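She has been folding towels since before breakfast, she tells me, and would I mind terribly if she carried on while we talk? I don't mind at all. The kettle has only just gone on, and there are 17 of them still to do before her guests arrive in January (she runs the Gamby, a little guest house with more stairs than sense).

"I used to fold in half and half again, like everyone," she says, smoothing the hem with the side of her hand. "Then my aunt showed me thirds, and that was me converted! You tuck the edge in and the whole thing sits up nicely." 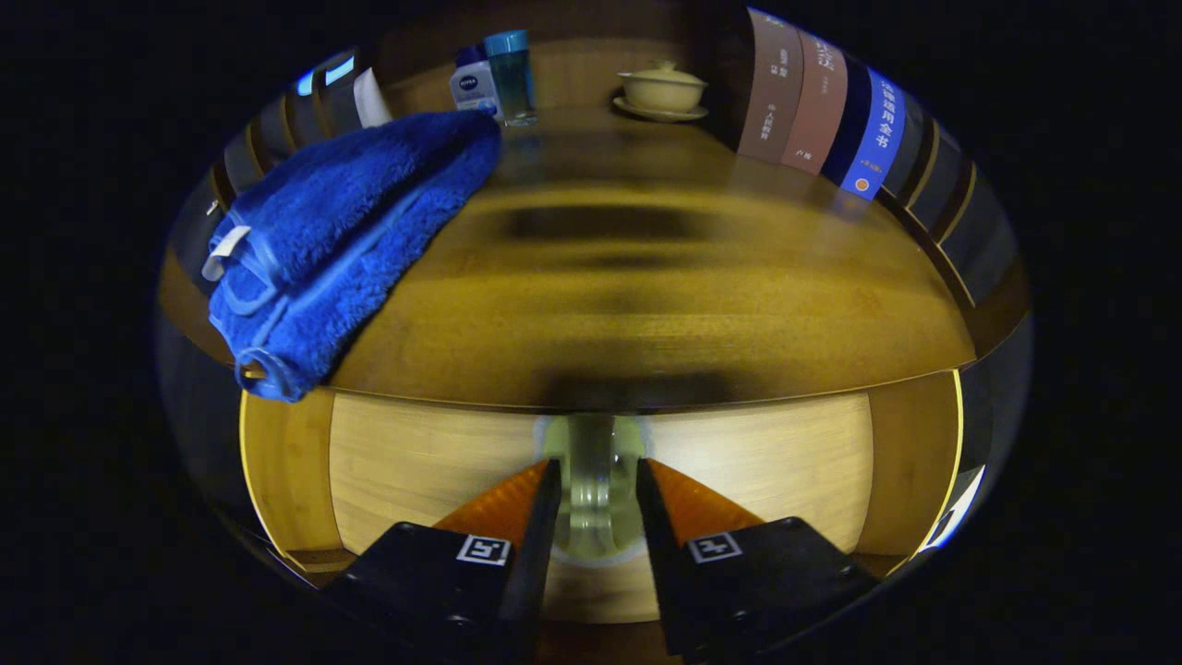 Blue is her favourite, and always has been. White towels look lovely for a week, she says, and after that you're forever apologising for them. She likes a towel to be thick, too, the sort you can bury your face in, and she'd sooner buy one good one than three thin ones.

And the books? She laughs at that. "People borrow them and post them back months later, with a card. I've kept every card, you know, they're in a drawer somewhere." Then she pours the tea, with the lid rattling, and reaches for the next towel.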